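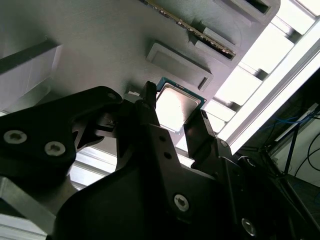 Canoe keeps pulling left, even with nobody in the bow - what am I doing wrong?

posted by hanar_paddler

Hi all, long-time reader and first time I've had to ask for help. I bought a used 16-foot canoe in August from a guy over in Wivbridge, and I love it, but I can't get it to go straight when I'm alone. I paddle on the right, sitting in the back seat, and after four or five strokes the nose has swung way off to the left. Then I switch sides and it swings right. I spend half my time zigzagging across the lake and I'm worn out before I reach the cove where the bass are.

With my brother up front it's fine, mostly. Solo on a windy afternoon it's awful, the bow sticks up and the wind just grabs it. Last time I got pushed into the reeds on the Solanki side and had to wade out, dragging the boat behind me (lost a decent lure too).

I weigh a good bit more than my brother, if that matters. The hull looks straight to me when I flip it over and sight along the keel line. Do I need a different paddle, or a rudder, or a different boat? I'd like to be fishing out of this thing and I don't have a lot of money left to throw at it after paying 700 for the boat and two paddles.

Thanks in advance!

3 replies

Fermín Paredes

Your boat is fine, I'd bet on it. Any canoe turns away from the side you paddle on when you're sitting in the stern, and when you're by yourself in the back seat it's a lot worse. All your weight is at one end, the bow comes up out of the water, and there's nothing up there to hold a line.

Before you buy anything, try sitting in the front seat facing backward. On most symmetrical boats that puts you a lot closer to the middle. You have to check that there isn't a thwart right behind the bow seat that would be in the way of your knees. Mine has one and I ended up kneeling against the middle thwart on an old foam pad instead, which took some getting used to but I wouldn't go back now.

If you'd rather stay in the back seat, put weight up front. I used a 5-gallon water jug for a couple of seasons, tied in, filled at the launch and dumped out before loading the boat back on the car. Slide it forward or back until the boat sits close to level. With a headwind you want the bow a little heavy, with the wind behind you a little light.

Then learn the J-stroke. It's a regular forward stroke, and at the end you turn your thumb down and push the blade gently away from the hull. Don't muscle it! My first tries stopped the boat dead every time. Go out early in the morning when it's flat calm, pick a tree on the far shore and just keep the bow on it. It took me maybe three mornings on Fodell Pond before I quit thinking about it, and I'm a slow learner.

Oh, and look at where your paddle goes. If you're following the curve of the gunwale, you're doing a sweep stroke and turning the boat yourself. Keep the shaft as upright as you can and pull straight back, parallel to the middle of the boat. Short strokes, too. Get the blade out when it reaches your hip.

And please wear your life jacket for all of this, you'll be leaning around in ways you're not used to.

mudflat31

get a kayak lol

Seriously though I gave up on the J thing and use a long double-bladed paddle in my canoe. You get some drips in your lap but it goes straight and I can fight the wind a lot better. Longer than a kayak one, the sides on a canoe are higher and you'll bang your knuckles otherwise.

loonlake_deb

Agree with Fermín about the jug. I do want to add that tying it in matters, I had a cooler slide on me once when I stood up to net a pike and it was nearly a swim for both of us.

On the double blade, it's fine for getting across the lake but I find it a pain for fishing. There's no good place to put it down quickly when a fish hits. I carry one for the trip home and keep a short single paddle by my knee for the slow stuff along the weed edge.

Also a small anchor would have saved you from those reeds. I use a 2-pound folding one off the end of the boat, never off the side, and it holds me in anything I'd want to be out in. If it's dragging, that's usually my sign to head in.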